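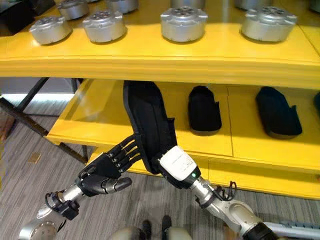 Fergus Mackay는 원격 조작으로 넘어가기 전에 손으로 직접 끌어서 가르치는 단계를 꼭 먼저 해 보라고 적었다. 팔의 무게와 관절 한계를 몸으로 알고 나면 리더 장치를 잡았을 때 무리한 자세를 덜 만들게 된다는 것이다. 반나절이면 되는데 건너뛰는 팀이 많아 아쉽다는 말도 덧붙였다.

장비 > 로봇 교시 > 양팔 교시 키트 > Droter T

Droter T 양팔 교시 키트

Droter T는 사람이 작업을 직접 보여 주고 그 동작을 로봇에 기록하는 교시 키트입니다. 직접 교시(팔을 손으로 잡고 움직이는 방식)와 원격 교시(리더 장치로 떨어진 곳에서 조종하는 방식)를 한 대의 제어기에서 모두 지원합니다. 두 방식으로 만든 기록은 같은 형식으로 저장되므로 한 작업 안에서 섞어 쓸 수 있습니다. 제조사는 Zeltcombe이며 국내 공급과 설치 교육은 당사가 맡습니다.

용도

선반 위 물건의 집기, 옮기기, 방향 바꾸기처럼 위치가 조금씩 달라지는 작업에 맞춰 설계했습니다. 검은색 깔창처럼 얇고 납작한 물건은 선반 바닥에 붙어 있어 가장자리를 잡는 각도가 중요합니다. 이런 동작은 좌표를 입력해서 만들기보다 사람이 한 번 보여 주는 편이 빠릅니다. 그리퍼로 끝을 물어 세우고 반대쪽 손을 가까이 가져오는 식의 양팔 동작도 한 번의 시연으로 기록됩니다.

좌우 말단 장치는 서로 달라도 됩니다. 한쪽에는 평행 그리퍼, 다른 쪽에는 다관절 손을 달 수 있고, 좌우를 바꿔 달았을 때는 설정 화면에서 구성만 새로 지정하면 됩니다. 다만 바꾸기 전에 녹화한 시연은 바꾼 구성에서 재생할 수 없습니다.

구성품

- 교시 제어기 1대
- 리더 암 2대 (좌, 우 각 1대)
- 손가락 동작 입력용 장갑 1켤레 (다관절 손을 쓰는 경우)
- 기록 시작/정지용 발판 스위치
- 비상정지 버튼
- 손목용 케이블 클립과 연결 케이블
- 한국어 설치 안내서

로봇 본체와 말단 장치는 포함되지 않습니다. 작업용 선반과 트레이도 별도입니다.

주요 사양

교시 방식: 직접 교시, 원격 교시
동시 제어: 팔 2대, 말단 장치 2개
저장 용량: 시연 2000회분 (내장 저장장치 기준)
연속 기록: 최대 72분
사용자 계정: 9개
힘 반영: 리더 암 손목부, 3단계 조절
운영 화면: 한국어, 영어

기록 항목은 관절 각도, 말단 위치, 그리퍼 개폐, 손가락 각도, 카메라 영상입니다. 영상과 관절 값은 같은 시각 기준으로 맞춰 저장됩니다. 외부 카메라를 추가하려면 Paterson 동기 모듈이 필요합니다.

작업 순서

1. 선반과 물건을 작업 위치에 둡니다. 로봇 발과 선반 사이의 거리는 바닥에 표시해 두십시오. 시연마다 이 거리가 달라지면 학습 결과가 고르지 않습니다.

2. 두 팔을 시작 자세로 보내고 리더 암의 자세를 맞춥니다. 자세 차이가 크면 제어기가 연결을 허용하지 않습니다. 화면의 좌우 막대가 모두 초록색이 되면 발판을 밟아 연결합니다.

3. 물건을 잡는 동작부터 보여 줍니다. 측벽이 있는 트레이는 가까운 쪽 끝을 그리퍼로 접근시키고, 쓰지 않는 손은 선반 앞턱 아래에서 대기시킵니다. 대기하는 팔의 값도 함께 기록되므로 떨거나 흔들지 않게 합니다. 한 줄로 놓인 트레이를 다룰 때는 가까운 것부터 차례로 시연하고, 트레이마다 기록을 나누어 저장합니다.
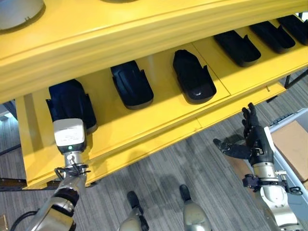
4. 발판을 다시 밟아 기록을 끝내고 판정을 입력합니다. 판정은 성공, 실패, 보류 가운데 하나입니다. 실패한 시연도 지우지 말고 판정만 달아 두면 나중에 골라 쓸 수 있습니다.

5. 저속 재생으로 확인합니다. 첫 재생은 선반을 비운 상태에서 하고, 비상정지 버튼은 손이 닿는 곳에 둡니다.

6. 이상이 없으면 물건을 다시 놓고 위치를 조금씩 바꿔 가며 시연을 반복합니다. 한 작업에 약 2시간을 잡으면 기본 세트를 만들 수 있습니다. 물건 모양이 바뀌면 작업 이름을 새로 만들어 저장하십시오.

설치 조건

단상 220V 전원과 유선 네트워크가 필요합니다. 무선 연결로도 화면은 볼 수 있지만 원격 조종은 되지 않습니다. 카펫 바닥에서는 로봇을 세운 뒤 수평을 다시 확인하십시오. 손목 케이블은 팔을 끝까지 뻗은 자세에서 여유 길이를 확인한 다음 클립으로 고정합니다. 여유가 모자라면 손목이 돌 때 당겨지고, 너무 길면 선반 턱에 걸립니다.

자주 받는 문의

단팔 로봇에도 쓸 수 있습니까?
쓸 수 있습니다. 리더 암을 한 대만 연결하고 설정에서 단팔 모드를 고르면 됩니다. 단팔 전용 구성은 따로 판매하지 않습니다.

기록한 자료를 밖으로 꺼낼 수 있습니까?
관리자 계정에서 내보내기가 가능합니다. 변환 도구는 제어기에 들어 있습니다.

장갑 크기는 고를 수 있습니까?
중형과 대형이 있습니다. 주문서에 적어 주십시오. 적지 않으면 중형으로 보냅니다.

주문과 납기

가격은 로봇 기종과 말단 장치 구성에 따라 달라 견적으로 안내합니다. 6월 주문분부터 설치 교육이 기본으로 포함됩니다. 교육은 오전 10시에 시작하며 실제로 쓸 물건을 미리 준비해 주시면 그 물건으로 진행합니다. 리더 암 손잡이와 장갑은 소모품으로 보아 무상 수리 대상에서 빠집니다.

관련 제품
Droter T 단품 리더 암 (좌/우)
Droter 손가락 입력 장갑, 대형
Paterson 동기 모듈
Stindville 손목 케이블 클립 세트
Zeltcombe 발판 스위치 교체품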